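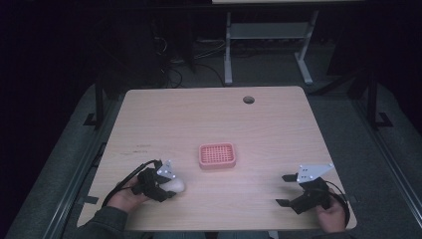
Gante, 14 de agosto de 2022

Bandeja rosa Pluvine, la pequeña de la casa

Hay objetos que uno compra sin pensarlo mucho y que acaban acompañándole por toda la casa. A nosotros nos ha pasado con la Pluvine pequeña, una bandejita rectangular de esquinas redondeadas, con el borde levantado y el fondo lleno de perforaciones cuadradas. La foto es del color rosa, sobre una mesa de tono madera clara, y creemos que es donde mejor luce: un rosa alegre encima de una superficie beige, sin nada que le haga la competencia.

Nació como jabonera y así la usa la mayoría. Se pone la pastilla encima, el agua se va por la rejilla y el jabón dura bastante más (¡quien haya peleado con una pastilla pegada al lavabo sabe de qué hablamos!). Eso sí, conviene colocarla junto al fregadero o encima de un platillo, porque lo que cae por los agujeros tiene que ir a alguna parte.

Pero nos encanta ver lo que hace la gente con ella. Petro Horobets, que lleva nuestro almacén, tiene una en la cocina para el estropajo y otra en el escritorio con clips y gomas de borrar. Melaniia Kushnir nos escribió en febrero para contarnos que pone dentro los pinceles recién lavados, tumbados, y que le caben justos los cortos. Los largos asoman por un lado y a ella le da igual.

También sirve para tener a raya las cosas que ruedan. Una pieza pequeña con forma de huevo, como la blanca de la foto, se escapa de cualquier mesa lisa en cuanto uno se descuida; dentro de la bandeja, el borde la retiene. Para juegos de clasificar y guardar con niños va estupendamente, siempre con piezas de un tamaño adecuado a su edad.

Detalles prácticos

Color: rosa
Forma: rectangular, esquinas redondeadas
Fondo: rejilla de perforaciones cuadradas
Referencia: Pluvine 239
Limpieza: a mano, con agua tibia y jabón suave
Unidades por caja para tiendas: 100

Para la rejilla, un cepillo de dientes viejo es lo mejor que hemos probado. Se pasa primero por arriba y luego por debajo, que es donde se acumulan los restos de jabón, y se deja secar boca abajo. Si el agua de tu zona tiene mucha cal, un chorrito de vinagre rebajado y un buen aclarado.

¿Combina con otras piezas? Sí, con casi todo lo que tenemos de Bruser para el baño, y nos gusta especialmente al lado del vaso de la referencia 388. Si buscas algo más hondo, para esponjas grandes o para dos pastillas, mira la 448, que lleva el mismo tipo de rejilla.

Los pedidos de tiendas los atiende Frans Vandenberghe desde Clirkeck. Para una o dos unidades, basta con añadirlas a la cesta. Se envían envueltas en papel, sin caja individual.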